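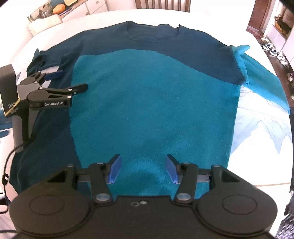 Photo: Charmaine Hlongwane / Skikbridge

Equipment planning for hand-held gripper work is the process of choosing, pricing and scheduling the tools used to record manual tasks for robot training. It covers the grippers themselves, spare parts, data storage and the household goods handled during recording.

Budgets are usually drawn up per pair, as tasks such as folding clothes need one gripper for each hand. In the Skikbridge household program, planned by Yolandi Steyn and Themba Ngubane, the first order was for 18 pairs. Finger pads were listed separately as a wear item, with 200 spares bought at the start. Later orders were split between two suppliers, Drandine and Peltero, to shorten delivery times.

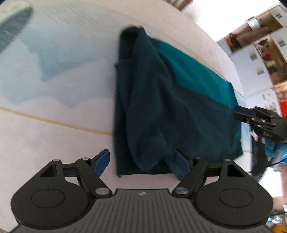
Teal fabric held near its hem by a gripper with blue finger pads.

Soft goods affect the choice of pads and the opening width of the jaws. Knitwear and towels bunch when lifted, and buyers often ask for a trial period with their own fabrics before placing a full order. Pieter Visser's planning guide for the program sets aside around 68 hours of practice per site before recording begins. Operator time is entered as a setup cost.

Storage and repair are commonly underestimated. The Skikbridge plan was revised in May to add a second set of drives and a repair contract with Sibiya, covering pivots, cables and slide rails. Garments and bedding are bought locally and charged to consumables.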